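Godinho ripple clock – who designed the movement?

skumas_vale
The usual story is that Khurram Khokhar invented the Godinho ripple clock in his garage and sold the rights to the Sonthorpe works. I have two with the back plates off, and the movement looks like a reworked barograph drum to me. Same tooth count on the main wheel (121), same arbor length. Did he design it or adapt it?

pendant_arm
Adapted. The patent only claims the oil tray and the float. The drum is listed as "of known type."

tinplate66
Disagree. The patent covers the coupling between drum and float as well, and the coupling is what makes it a ripple clock. Without it you have a tray of oil. Also, 121 teeth is an odd number for a barograph. I have never seen one.

skumas_vale
Mine could be late units. Serials are 212 and 388. Production figures I have seen are 200, 400 and 1,000, all unsourced.

pendant_arm
The Skumaswood catalog says 400 for the first run. The 1,000 figure includes the wall version, which had a different movement and should be left out.

tinplate66
The catalog was printed before the run finished. I would treat 400 as an order quantity – not a delivered one.

ohm_and_away
I will be in Clevedness again in January and can ask to see the Godinho drawings. They are filed by part number, so please post any you have.
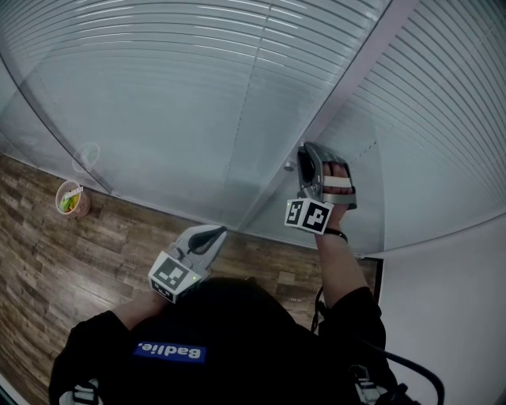 Clevedness, by the glass partition

skumas_vale
Drum is stamped G-14, float bracket G-22. Nothing on the coupling.

tinplate66
Check under the coupling collar. Mine is stamped on the inside face.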